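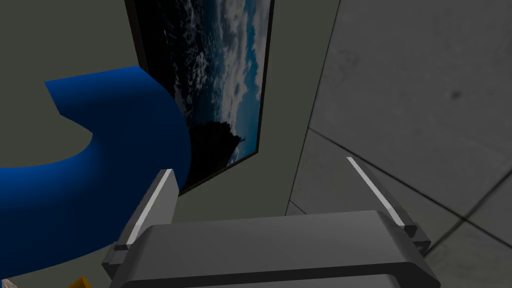
Attachment 1: gripper fingers with the blue curve off to the left

Ticket 2175
Product: Wendt custard cooker with clip-on probe
Opened: February 2018
Status: Open, waiting on replacement part

First message

Hi! So I've had the Wendt since December and up until a couple of weeks ago I was completely in love with it. I make a lot of crème anglaise (it goes on everything in this house, don't judge) and the whole point of this machine for me was that I could set it to 73 Celsius, walk off, and come back to something smooth. Now I come back to sweet scrambled eggs.

It's the same recipe every time, the vanilla one out of the Trallorico dessert booklet. Whole milk, some cream, yolks, sugar, a split bean. I've made it so often I could do it asleep. The display climbs nicely, stops at 73, beeps, and the custard is already grainy all around the bottom of the bowl. I can strain it and whizz it with the stick blender and it's okay for trifle, but it tastes eggy and I don't want to serve it to anybody.

Things I've already tried: a different brand of eggs, warming the milk first, starting everything cold, and the lower stir speed. The lower stir speed made it a lot worse, by the way, so I put that back.

Reply from Sunil Rathnayake, support

Thanks for the detail, it helps. Please do an ice water check on the probe. Fill a tall glass with crushed ice, top up with cold water, stir, and hold the probe in the middle without touching the glass. Leave it until the number stops moving. Let me know what it says. Also, which cleaner do you use on the bowl and probe?

My reply

Ice water check done and it says 2. I thought that was pretty good! Then I did it over again with the probe clipped to the side of the bowl the way you'd really use it, with the ice slush in the bowl, and it wouldn't settle at all. It kept sliding up and then dropping back when I wiggled the clip. So maybe it's the clip and the probe is fine?

For cleaning I use Sanetix, the powder one, because it was under the sink. I soak the bowl overnight if there's caramel stuck to it. The probe has gone in there with it a few times, I'll admit, since it doesn't come off the cable very easily and I got lazy.

Reply from Sunil Rathnayake

A probe that behaves when you hold it by hand and wanders in the clip usually means the little silicone collar has swollen or slipped. It should keep the tip clear of the metal. Please check whether the tip is touching the side wall. And please stop soaking the probe! Wipe it with a damp cloth only. A long soak can get water up under the sleeve.

My reply

Okay, I looked with a flashlight. The collar has ridden up the probe and the tip is leaning on the wall of the bowl, up near the top where there's hardly any custard when I make a small batch. I pushed the collar down again and it stayed put for one batch and then crept back up as soon as everything got warm. That first batch was gorgeous though! Pale, thick, coated the spoon, no lumps whatsoever. So I think we're getting somewhere.

The second batch went grainy again. I checked the collar straight afterward and sure enough it had moved.

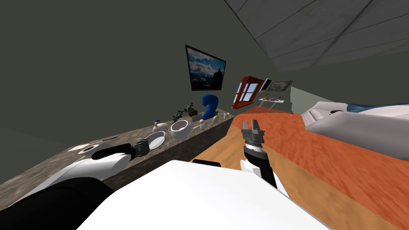 Attachment 2

Custard carries on cooking after the beep, and I'd forgotten to tell you what I do with the bowl once it's finished. I used to lift it out and pour it through a sieve right away, but lately I've been leaving it sitting in the hot base while I find the sieve, and I bet that isn't helping. So for the last few tries I took the bowl straight out. My kitchen has a long stone counter, mottled gray-brown granite like the one in attachment 2, and it's always chilly in winter, so I parked the bowl right on it and stirred by hand for a bit before sieving. Big improvement, even with the collar misbehaving. I also keep a round white plate near the edge, same as there, and dribble a little custard on it with a teaspoon. Any tiny bits of egg show up when you tilt it, much easier than squinting into the bowl.

Reply from Sunil Rathnayake

Getting it out of the base quickly is a very good habit and I would keep doing it. I'm ordering you a new collar and clip. They ship from our parts supplier, Visgate. Until they arrive, please make a batch large enough to cover the tip well, and set the machine 3 degrees lower. Finish by hand if it looks thin.

My reply

Thank you!! I tried the lower setting last night with a double batch. It came out a little loose when it beeped, so I gave it another short go, watching it the whole time with the lid off like a nervous hen, and it thickened up just fine. The bean flavor was really lovely, too. I had most of it with baked pears and the rest is in the fridge with plastic wrap pressed on top.

One question while the parts are on their way. The Trallorico booklet has a chocolate version that tells you to drop the chopped chocolate in at the beep and leave the stirrer running. Is that okay with the setting turned down, or will I get unmelted bits? I've got a good dark bar waiting and I'd rather not wreck it.

Reply from Sunil Rathnayake

Chop it fine and it will melt without trouble at the lower setting. Switch the heat off first and let the stirrer do the work. I'll leave the ticket open until you have tested the new collar.

My reply

Perfect, will do. No sign of the package yet. I'll write back once I've fitted it and run the ice slush check in the bowl again.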